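Buscar en el manual Buscar
2021-09-16 - Redacción técnica Skundeck
Lectura: 2 min

4. Puesta en marcha de la célula Mirnano (dos brazos)

Antes de empezar: base atornillada, control Shao encendido, parada de emergencia a mano. Si falta algo de esto, volver al apartado 3.

4.1 Colocar las tres cubetas en fila, al fondo de la mesa. Naranja a la izquierda, translúcida en el centro, azul verdosa a la derecha. La translúcida con el lado largo paralelo al borde.

4.2 Repartir las piezas de prueba. Sirven juguetes pequeños de plástico - arañas, por ejemplo, mejor de varios colores.

4.3 Cargar la tarea 147 (clasificación por color). La 143 es la antigua, no usarla con dos brazos.

Las tres cubetas en posición:

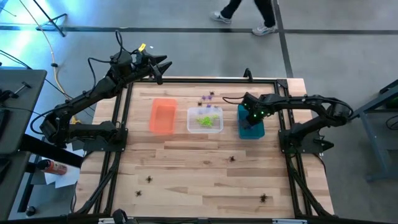
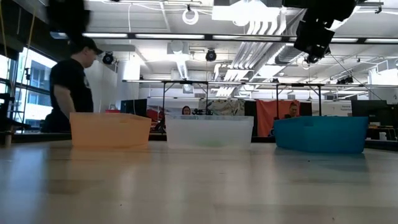
4.4 Comprobar el recorrido de los cables. Cada brazo necesita holgura en el codo y en la muñeca. Si un cable queda tirante, soltar la brida y repetir.

4.5 Lanzar un ciclo en vacío a velocidad reducida. Los dos brazos, primero uno y luego el otro. Mirar que las pinzas entren en las cubetas sin tocar el borde.

PRECAUCIÓN: no meter las manos entre las cubetas con los motores activos. Tampoco para recojer una pieza caída.

4.6 Ciclo vacío correcto - pasar a velocidad normal y guardar la posición de las cubetas (menú Wusico > Mesa > Guardar).

Nota: si sale el error 1016, una cubeta se ha movido. Recolocar, repetir 4.5. No hace falta reiniciar el control.

Nota: la luz fuerte de una ventana sobre la mesa puede confundir la deteccion de color. Bajar la persiana o recalibrar, ver apartado 6.

4.7 Al terminar, brazos a reposo y pinzas abiertas. Luego cortar motores, en ese orden.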